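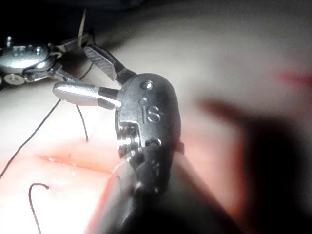 Gulley patch adds cross-save and raises roster cap

2019-12-15

Tanner has released version 2 of Gulley, its turn-based role-playing game, for PC and consoles. The update is free to existing owners and replaces the build that has been on sale since July.

The main change is cross-save. Players link each platform to a Givine account, after which the most recent save is copied to the server when the game is closed. Only one save slot per account can be shared. The others stay on the machine where they were made. If two versions of the shared slot conflict, the game shows the play time of each and asks which to keep. The rejected file is deleted.

The roster cap has been raised to 200 creatures, and storage can now be sorted by element, level or date caught. The release notes list 626 fixes, most of them to text and collision. A fault that stopped the Rudard ferry from appearing after chapter 27 has been corrected, and saves already affected will be repaired when they are first loaded.

Battle speed can be set separately for random encounters and bosses. Load times on consoles are shorter in the three largest towns, although Tanner gives no figures for this. The frame rate limit on the PC version is unchanged.

The download is nearly 2 GB on PC and slightly larger on consoles. Saves from the old version will open in the new one but cannot be moved back. Mods that alter the storage menu will need to be rebuilt, and the game turns them off by default on first launch.

A boxed edition with the update on the disc is planned. No date or price has been announced.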